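Chapter 4
What the Quote Leaves Out

Every equipment budget begins with a price, and the price is nearly always for the wrong thing. When the packaging firm Solham planned its first automated cell, the arm took up one line of the spreadsheet and most of the meetings. The project, named Yurt for reasons lost to the minutes, had 20 lines by the time it was approved. It had 79 by July. The arm was still one of them, and it had not gone up by a cent.

The other lines were brackets, spare fingers, cables, floor space, chairs, training hours and a charge from the supplier, Jitex, described only as "sundries." Sundries came to more than the table.
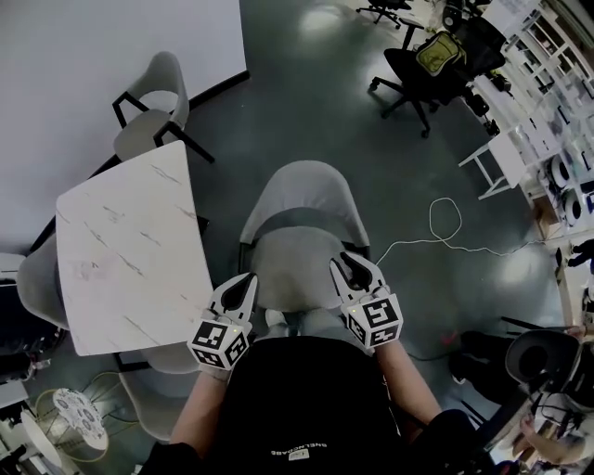
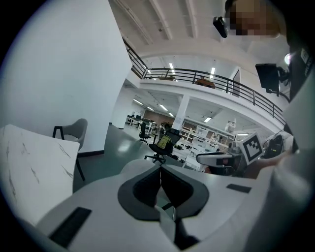
Hand-held grippers with printed marker tags, in use in a shared workroom.

A buyer who asks only what a tool costs will get a truthful answer and a poor plan. Ask also what must be bought again, who will be paid to use it, and how long it will sit in its box while the room is made ready. Solham allowed 14 days for that last item. The room took 14 weeks, a figure the planners had technically predicted, apart from the unit.

In this chapter we build a full cost sheet for the Tredetti line, a smaller project with a smaller budget and the same appetite. Section 4.1 sorts costs into those paid once and those paid until somebody retires.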